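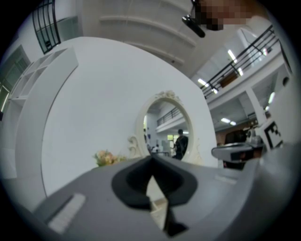 Community > Workshops > Calls for participants

Helpers wanted for the Talpur gripper build

Talpur is a hand-held gripper being built in the shared workshop at Clilov, Lokville. The housing is plastic, the finger tip is black and pointed, and marker tags are fitted so that its position can be worked out from the recordings. We need five people to help finish this version and try it out in ordinary rooms.

Sessions run through July and last 90 minutes. You would need to come to at least four. Each one is split between bench work (fitting fingers, fixing tags, checking screws) and carrying the gripper through simple jobs such as picking up a cup or closing a drawer. Recordings go to Firska, the program we use to sort and label them, and one person per session will sit with that.

You don't need a background in robotics. You should be able to hold a tool at arm's length for a few minutes at a time, follow a written list and say when something feels wrong in the hand. Soldering is useful but we can teach it. Under-18s can't take part because of the workshop's insurance.

There is no fee for taking part and no wage. Tea and bus fares within Lokville are covered, and you may keep a set of the printed parts when the build ends.

To apply, leave a short note at the Clilov front desk with the reference 3516. Say which evenings suit you and whether you are left- or right-handed. Places will be filled in the order notes come in. Sessions start at 6.30 pm.

Filed under: Get involved, Robotics, Making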